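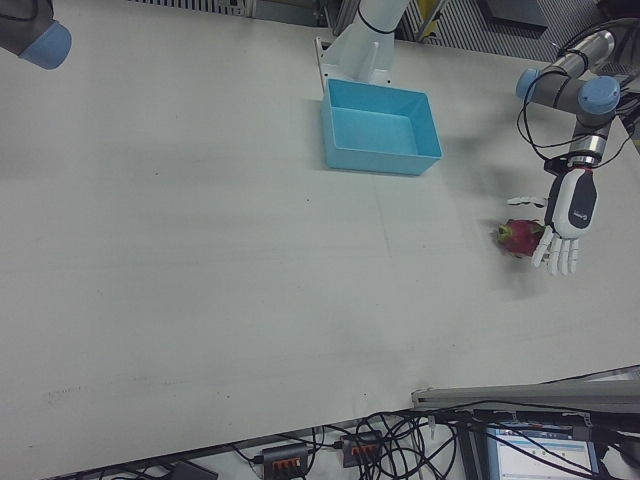 Answering the question about ripening and storing dragon fruit, which has come up on the list before without much of a reply. We grow a small row of them under cover at Ullanville and I have kept notes for 11 seasons, so take this as one grower's habits and no more. I pick on color and on the scales. When the skin has turned bright magenta-red and the tips of the scales are still green, like the fruit on the white table, I count that as good enough to eat or keep. If the tips have gone brown and dry I eat it that day. If the skin itself is still mostly green I leave it on the plant, as it will not get much sweeter once cut.

Armindo Mendes wrote:

> I bought five plants from the Hemmin nursery three years ago and finally
> have fruit coming on. My question is what to do with it after picking.
> The first two I put in a paper bag with a banana, the way I do with
> avocados, and they just went soft. My neighbor says to refrigerate them
> right away. Also, do you stack them or keep them in one layer? The
> scales on mine snapped off when I piled them in a bucket, and the spots
> underneath went bad first.
>
> Armindo

The banana trick does nothing useful. Dragon fruit is not like an avocado and the bag only makes it sweat. Leave yours on the counter if you plan to eat them within a couple of days, otherwise put them in the refrigerator, unwashed, in the drawer. I get 11 days out of a good one that way. Past that the flesh is safe enough but goes watery, and I put it through the blender.

On stacking, your bucket is the problem. Use something wide and shallow and keep to one layer. I lay a folded dish towel in the bottom and set the fruit on its side with the stem ends all facing the same way. Cut the stem with pruners, close but not flush, and do not twist it off. Twisting tears the skin at the top and that is where mine always used to start rotting.

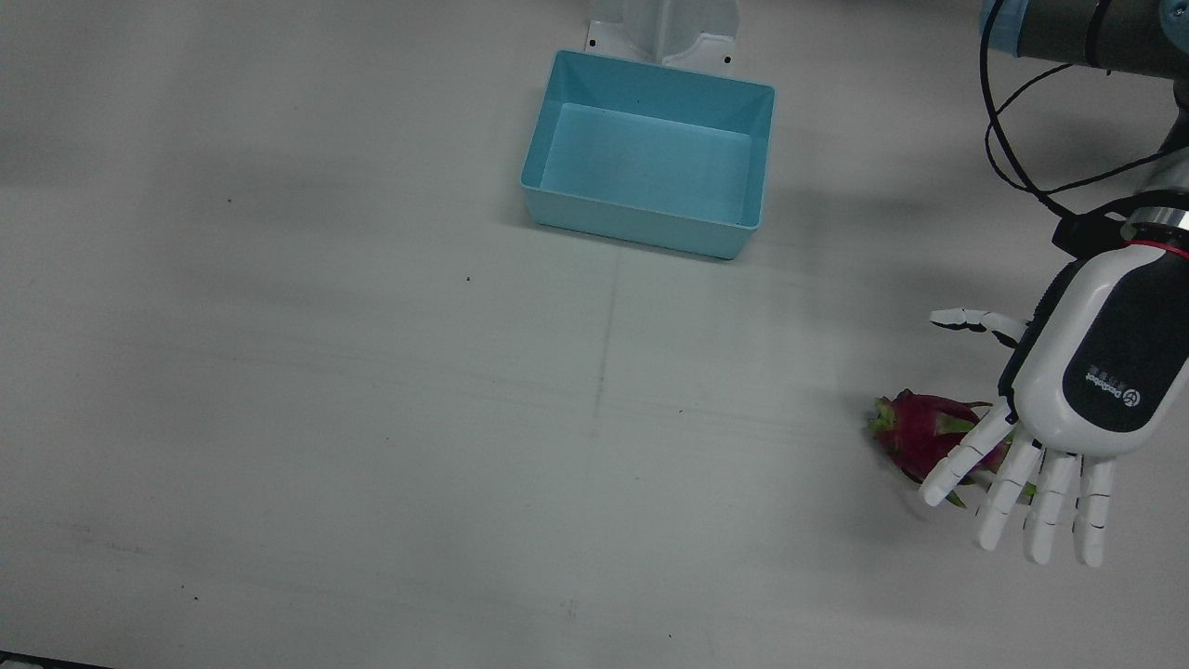
Light blue plastic bin, open top, slightly flared sides.

A bin of that general shape is fine. Rounded corners are easier to wipe out, and you want to wipe it out every time if a fruit has leaked, as the red-fleshed kinds leave a stain that sets overnight. Diluted vinegar takes most of it off.

The variety matters too. My Valamska plants give a thick-skinned fruit that travels well. The others I have are thinner and I don't try to keep them past five days. If you can find the tag from the nursery, send the name and I will look in my notes - I may have grown it.

Has anyone here tried freezing the halves with the skin on? I have only done cubes.

Jabari Mfinanga
Ullanville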